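Notebook, Nov 4, 2023

Dye bench, mostly. Some grumbling about the fridge further down.

Picked up where I left the weld yellow. The last batch from July is still the best we've had and I still can't get back to it, which is driving me a little nuts. Same wool (the Marnine two-ply), same alum, same pot, and this morning's skeins came out the color of weak lemonade. Pretty! But weak. Teresa thinks it's the water. She has thought it was the water since I met her, and I've been resisting because the water is the one thing I can't fix with a trip to the store, but I'm starting to come around.

What I did today, so I stop arguing with my own memory:

Scoured the wool last night and left it in the pot to cool on its own. Mordanted first thing, alum only, no cream of tartar. Kept it at a bare simmer for an hour and then got distracted by the delivery, so call it an hour plus however long it takes to find a pen and sign for two boxes. Rinsed once. Chopped the dried weld much finer than usual and put it in a mesh bag, because last time I spent an entire evening picking stalks out of a skein and I'm not doing that again.

First dip was 258 g of wool in the big pot, straight tap water. Second dip, same weight, tap water with a spoonful of chalk stirred in. The chalk pot is the clear winner so far. It's a proper yellow, a bit greenish at the ends where the yarn sat against the side. The plain one is the lemonade. Both are hanging in the back by the window and I'm trying to leave them alone until they're dry, since wet yarn has lied to me before.

Nesma, if you're reading this before I get in: please don't toss the exhaust bath. It's the white bucket with the lid. I want to try it over the gray Willier fleece and see if it goes olive.
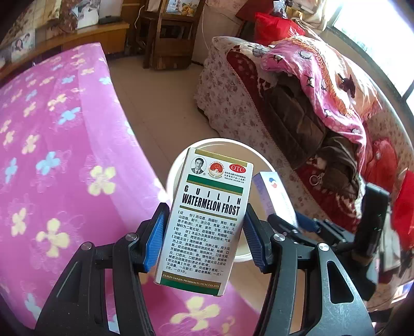 Labels, then, because mine are a disgrace. I pulled out the July skeins to compare and the tag on the good one says "weld, strong, the nice pot." What is the nice pot?? We own three pots and I've called every one of them nice at some point. Ebise's tags are so much better than mine, she writes the mordant first, then the plant, then the water, and you can read them from across the room. I want something bolder for the sample cards too. A medicine box gets a lot onto one small panel – a portrait, an emblem, a red oval with OTC in it and the tiny lines of text under that – and the red oval is the bit that jumps out. So I'm thinking one red oval per card, top of the card, with the mordant written inside it, and everything else can be as small as it likes. Green and gold bands might be pushing it, but I do have the green ink pad. Going to mock up a few on the back of old Estel cards and leave them on the table for opinions.

The madder is a different story and a happier one. Chaimae started the long soak two days ago and by the time I got to it the liquid was already a dark brick color. Kept it low, well under a simmer, and turned the yarn every time I walked past. I was so careful! It came out a real orangey red, with none of that brown sadness from the last round. I'm convinced the brown was me letting it get too hot while I was on the phone. Chaimae is too polite to say so.

One thing I'd like to try: the same madder bath with the superwash. It grabs color so fast that I always get blotches, and Latifa says to put it in cold and bring everything up together. She also says to presoak it far longer than I do. I do a quick dunk and hope, so she's probably onto something.

Stock notes while I'm at it. We have 2000 g of alum left in the tub, which sounds like plenty until I look at what we went through over the summer. The chalk is down to the bottom of the bag and if the yellow holds up I'll be burning through it. Ordered more weld from Younis, order number 3255, and I asked for the leafier stuff this time. The last lot was mostly stems and I paid leaf prices for it.

The fridge. Somebody put the indigo starter next to a sandwich. The starter is in a jar with a skull drawn on it, I drew the skull myself, and the sandwich was about an inch away from it. Dye things go in the little fridge by the door, lunch goes in the other one. I've put tape on both doors. The tape on the little one is blue, for indigo, which I thought was pretty clear, but I wrote DYE on it as well.

Still to sort out:
Ask Teresa if she'll bring a jug of her well water so we can run it next to the tap.
Cut a strip of the chalk yellow for the window fade test, half covered with foil.
Find the second thermometer. The one I used today reads high, or the other one reads low, and I can't tell which without both of them.
Iron pot needs scrubbing. I'll do it. I said I'd do it last month too.

Just went back and peeked at the skeins. The chalk one is still ahead, and the plain one has dried even paler on the side facing the window. Leaving them up overnight.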